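News from the Software Group: Salian Learns Some Patience

April 21, 2021

Spring has been a busy season for the software group here at Zestthorpe, and I've been promising Dirk Jacobs a few paragraphs on it since the last newsletter, so let me finally make good! Most of our time has gone into Salian, the control layer that sits between the perception code and the gripper. The old version treated every grasp the same way: go to the pose, close, lift. That was fine for blocks and much less fine for anything thin, where a small error in the estimated angle meant the pads came together crooked.

Raffaele Colombo rewrote the closing routine so that it slows down over the last 2 millimeters and lets the pose estimate catch up before the pads commit. It sounds like such a little thing, but it took him 11 tries to find a filter that didn't lag (he is a very patient man, and we owe him lunch).
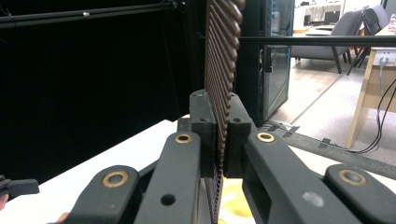
Pads closed on the edge of a ribbed panel.

Perception has been the other half of the story. Tavico, our segmentation tool, used to hand the planner one outline per object and leave it at that, and the planner would cheerfully aim for the middle of the outline whether or not the middle was a sensible spot to grab. Now it passes along a width profile from bottom to top, and the planner scores each height separately. A cream-colored piece like this one, three rounded rings stacked up with the widest at the top and set a bit to one side, is just the kind of shape we had in mind, because the best height to close at depends a good deal on which ring you pick. We've also moved the scoring into its own process, so a slow answer no longer holds up the control loop. 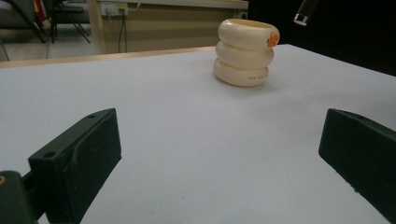

Planning the approach comes next, and it's the part I'm most excited about. Gultaritz, our new path checker, tests 16 candidate approaches before the arm commits to one, and it counts the fingers as part of the moving shape from the very start. With the fingers wide apart and the stacked rings still well beyond them, as they are here, there's plenty of open tabletop in which to pick a good line. We'd like the checker running on every station by October, and if you'd like to try it sooner, do stop by and ask Raffaele for the branch.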